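I wore my Tufa trainers to the Fenport markets in March and the white midsoles came home grey. If yours have gone the same colour, skip the bleach – it yellows the foam.

1. Pull the laces and soak them for 10 minutes in warm water with a squirt of dish soap.
2. Mix 3 teaspoons of bicarb with enough water to make a paste.
3. Scrub the midsoles with an old toothbrush, then wipe with a damp cloth.
4. Stuff them with paper and dry in the shade.
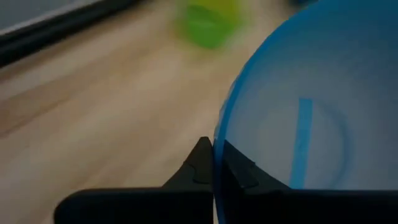
One reader wrote in that the paste had dulled the suede on her Drorines, so keep it on the rubber!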